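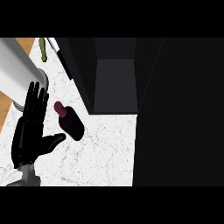
Small Kitchens Storage and Labeling Project
Progress report to the Velturero Fund
Prepared by Laimutė Baranauskienė, project lead
Apr 3, 2021

1. Purpose of this report

This report covers the second reporting period of the grant. It describes work completed on the storage survey, the labeling trial and the shelf-life log, lists changes to the work plan, and states what remains to be done before the final report in August. Spending is covered in section 7. Terms are used as defined in the first report, except "open item," which is redefined in section 3.

2. Background

The project examines how sauces, dressings and condiments are stored after opening in shared kitchens. The participating sites are small: staff kitchens, two community centers and a cooking school. None has a full-time kitchen manager. Stock is bought by several people, opened by others, and discarded on no fixed schedule. The original application set out two questions. The first was how long opened products remain in use compared with the period stated on the label. The second was whether a simple date label, filled in at the time of opening, changes this.

3. Storage survey

The survey is complete. A total of 3,949 items were entered in the register across 30 kitchens, against a target of 2,000. The target was exceeded mainly in the cupboards. The application assumed that most opened condiments would be found in refrigerators, and this was wrong for vinegar-based and soy-based products, which were kept at room temperature at most sites whatever the label advised.

The definition of "open item" was changed during the period. The first report used "seal broken." Surveyors found that many flip-top and squeeze containers have no visible seal once the outer film is gone, and two surveyors at the same site could disagree. An item is now counted as open if the seal is broken, if the fill level is below the shoulder of the container, or if there is residue on the cap or thread. Records taken under the earlier definition were checked again using the notes field. Where the notes did not settle the matter, the record was marked "unclear" and left out of the shelf-life analysis. It stays in the register.

Opaque and very dark containers remain a weak point. Fill level cannot be read through the wall, and weighing is only useful where the empty weight is known. Kellari, which supplies the cooking school, has provided empty weights for its own range. No equivalent was obtained for other suppliers, and for those products the surveyors recorded "level not read."

4. Labeling trial

The trial began on schedule. Sites were divided into a label group and a comparison group, with each community center in a different group. Sites in the label group received a roll of write-on labels and a pen on a cord, mounted next to the refrigerator. No training was given beyond a one-page sheet. This was deliberate - the method is meant to work in kitchens where people come and go.

Three practical problems were found.

The first label stock, from Oyelaran, did not hold on curved glass after refrigeration. Edges lifted and some labels came away entirely. It was replaced with a freezer-grade stock from the same supplier. Records from the period before the replacement are kept separate and will be reported separately.

Pens were removed at several sites, including pens on cords. Spare pens are now stored inside the label dispenser. Compliance at these sites recovered after the change, although the period is too short to say whether it will last.

Users did not agree on which date to write. Some wrote the date of opening and others wrote a discard date they had worked out themselves. The label has been reprinted with the single word "Opened" and a blank line. Old labels were withdrawn from all sites in the label group.

5. Shelf-life log

Each site keeps a paper log of discarded items, giving product type, storage location and reason for disposal. Logs are collected monthly and entered in the Kernex database. Double entry was used for the first two collections. The differences found were mostly in the reason field, where handwriting was hard to read, and the form now uses check boxes with one free line.

The log depends on people recording what they throw out. Comparison with stock on the shelves shows that some items leave without being logged, more often at the staff kitchens than at the cooking school. We do not intend to correct the figures for this. The final report will give logged discards as a minimum and describe the gap in words.

No comparison between the two groups is given here. The data set is incomplete, and the relabeling described in section 4 falls in the middle of the period. An early figure would be hard to interpret and would probably be quoted without its conditions.

6. Changes to the work plan

The second survey round, planned as a full repeat, will be reduced to a sample of shelves at each site. The size of the first round makes a full repeat unnecessary for the questions in the application, and the surveyor hours saved will be moved to log collection.

The planned interviews with kitchen users will be held by telephone. The interview guide is unchanged apart from an added question on dark containers and how users judge what is left in them.

The printed guide for small kitchens is delayed. A draft text exists, but the section on room-temperature storage has to be rewritten in view of the survey results. It will go to an outside food safety reviewer before layout.

7. Spending

Spending is within the approved budget. Label costs were higher than planned because of the replacement stock and the reprint. Travel was lower, and the difference covers the overrun. No transfer between main budget headings is requested. A full statement with receipts has been sent under separate cover.

8. Remaining work

Log collection continues at all sites until the end of the trial. The reduced survey round follows directly after it. Interviews can start once the revised guide has been approved, and we ask the Fund to confirm that the change to telephone interviews does not require an amendment to the grant agreement.

Two decisions are still open on our side: whether "unclear" records should appear in the published register, and whether product names should be removed before release. A proposal on both will be sent with the draft final report.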